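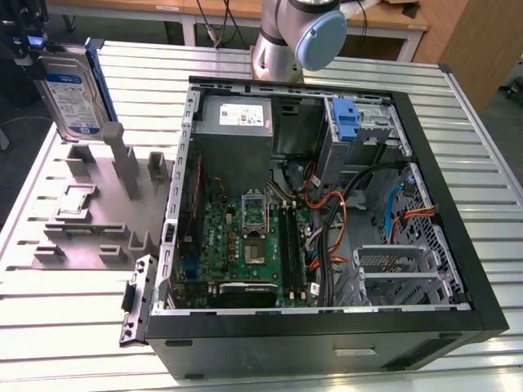 Unit 5: Desktop Teardown and Processor Handling

Bolelham Technical Centre, Computer Hardware Stream
Notes prepared by Despina Ververidis. Revised in July by Imtiaz Kumarasinghe.

5.1 Position of the case

All work in this unit is done with the tower on its side and the side panel off, so that the motherboard faces up. A case standing upright puts the weight of any loose part on its last remaining fastener or connector. Shut the machine down, switch it off at the wall and unplug it before the panel comes off. Hold the power button for 5 seconds with the cord out. Wear the wrist strap from this point until the panel is back on.

Orient yourself by the large parts first. The power supply is the grey box with the label. The drive cage is the sheet-metal frame for optical and disk drives, and on this type of case it has a blue plastic release latch. The motherboard takes up most of the remaining floor of the case. Learn these positions before tracing any cable, as most cables run between two of the three.

5.2 Cables

The colours used on the older harnesses are worth memorising:

Black: ground
Red: +5 V
Yellow: +12 V
Orange: +3.3 V

Thin single wires are a different matter. A thin red wire may belong to a switch, a fan or a sensor, and its colour tells you little. Follow it to both ends before you write anything on the worksheet.

Release the clip on each connector and pull on the connector body, never on the wires. Fold loosened cables out over the edge of the case. A loop of cable left lying across the board will catch on a card or a memory latch sooner or later.

5.3 Expansion card and memory

Remove the bracket screw or open the bracket latch, then release the catch at the end of the slot. Lift the card straight up by its edges. Cards with a cooling shroud are heavier at one side and tend to tip — support that side with the other hand.

Memory comes out by pressing the small latches at the slot ends outward. Note which slot each module came from. The slots are not interchangeable on every board, and the worksheet has a box for this.

5.4 The processor socket

The socket has two moving parts: a lever and a metal retention frame. With the lever released, the frame swings up and the contact area is exposed. The contacts in this type of socket are fine springs and will not survive being touched. A bent contact usually means a new board. Do not blow on the socket, do not wipe it, and do not leave it open while you work on other parts of the machine.

If the socket is to stay empty, fit the plastic cover. Covers are kept in the drawer marked Brerkitance, in the same bag as the spare standoffs.
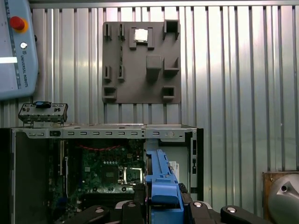

5.5 Holding parts during the work

Small parts are not to be put down inside the case or on loose paper. Use a holder. The plate behind the chassis has holders in several forms, and the choice depends on the part.

U-shaped holder: supports the processor by its edges and leaves the metal heat spreader easy to reach. Return the processor to this holder whenever it is out of the socket.

Narrow slot holders: for thin, flat parts that can stand on edge. Check the fit with light pressure only.

Square pockets: for parts with a square outline. Look into the pocket first and clear out any debris.

L-shaped corner holder: locates a part on two sides. It does not retain the part, so do not bump the plate.

Lieven Verschueren's supplementary sheet covers parts too large for a holder, such as drive cages and front port brackets. These go flat on the bench, sharp edges facing away from you.

5.6 Handling the processor

Hold the processor by two opposite edges. The heat spreader may be touched if necessary, though a fingerprint there has to be cleaned off before thermal compound is applied. The underside may not be touched at all.

Before lifting, find the corner mark on the package and the matching mark on the socket. Lower the processor level. Once it is seated it should lie flat with no force applied. If it rocks, lift it out and check the notches again. 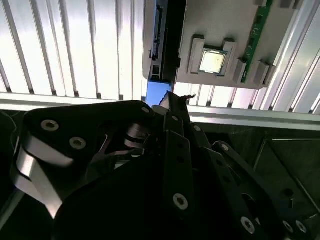

Approach the holder slowly and take up the grip before you lift. Most drops recorded in this unit happen in the last few millimetres, when the part is still touching one wall of its holder and the lift is slightly off straight. Keep the path between holder and socket clear of cables, and keep it short. Do not turn the processor over on the way.

Close the retention frame, then the lever. The lever is meant to be stiff on this type of socket — steady pressure is correct, a sudden jerk is not.

5.7 Worksheet and marking

Complete the worksheet as you go and hand it to Yuk-lan Tsao before the panel is refitted. The practical is marked out of 71: 10 for cable identification, 5 for the memory record, and the remainder for handling and reassembly. A processor put down anywhere except its holder loses all 5 marks in the placement section.

Reading: Selvanayagam, chapter 10. Skip the part on pin grid packages, as it comes up in Unit 6.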